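Stop shipping your noise texture

I have a small grudge, and it's against blue noise PNGs. Every graphics demo I download lately comes with one tucked in the assets folder, usually copied from some other demo, usually with the license file missing. I did it too! My toy path tracer Nelix carried the same one since December and I never once opened it to look.

Then Maximiliano Segura sent me a patch that threw the texture out and put a hash function in its place, 39 lines with comments. I grumbled, merged it, and compared renders for a whole evening. At one sample per pixel the texture wins, no contest, the grain is so much nicer. At 243 samples I was flipping back and forth between tabs and guessing wrong.
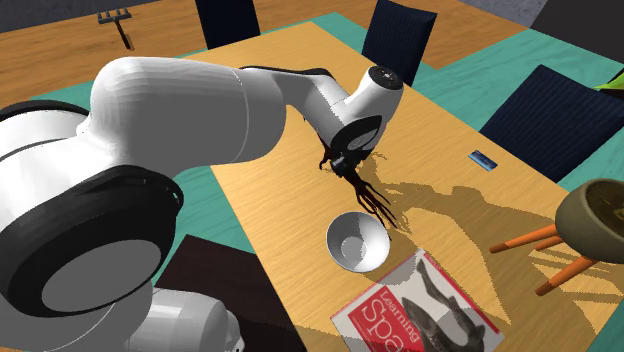 But what about the grain?

Okay, fair. If you're running in real time and feeding a denoiser, keep your texture, you need it. Tobiloba Afolabi made this point to me at some length (with plots) and I gave in on that one. My complaint is with offline renderers like mine, where you're going to wait for the thing to converge anyway and the file is just one more dependency that can go missing or get loaded as sRGB by mistake. Guess who did that.

I'd much sooner read a short function than trust a blob. You can step through it, you can change the seed, and it works at any resolution without tiling. Faltia still ships four of these textures and I've started typing up an issue about it, which is probably going to annoy people.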